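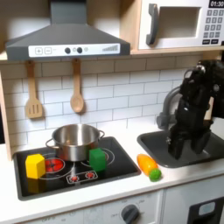 1/ Notes on dictation in Raltton, desktop build, after a week of using it for meeting minutes. The old speech engine has gone. The new one is called Lai and is a separate download.

2/ Install Lai first, then open Raltton. If Raltton is already running it won't find the engine and the microphone icon stays grey. A restart of the program is enough, no need to reboot.

3/ Default shortcut is Ctrl+Shift+D. It clashes with "duplicate line" in the Vurkine editor. Change it under Settings > Input > Speech — the field accepts function keys, so I've put mine on F8.

4/ Silence timeout is 15 seconds out of the box. After that it stops listening without a sound. You can raise it to 135. Values above that are accepted by the box and then ignored.

5/ Custom words: the list holds 1,000 entries. Import is plain text, one word per line, UTF-8. I loaded 171 surnames and place names from an old file. Anything with a hyphen was split in two and had to be typed in by hand.

6/ Accented letters survive the import, but only if the file has no byte order mark. Thanks to Siiri Dambrauskienė for spotting that one. Her own name was coming out as three words.

7/ Punctuation has to be spoken. "Full stop" works, "period" only works with the US voice pack. "New line" and "new paragraph" both work. "Open bracket" gives a square one.

8/ The Dronar headset shows up as two devices. Pick the one without "hands-free" in the name. The other runs at a lower sample rate and the error count goes up a lot.

9/ Still not solved: undo removes the whole dictated passage in one go. There is a setting called "undo by phrase" — ticking it makes no difference here on 30 June 2020's build. Bug report filed.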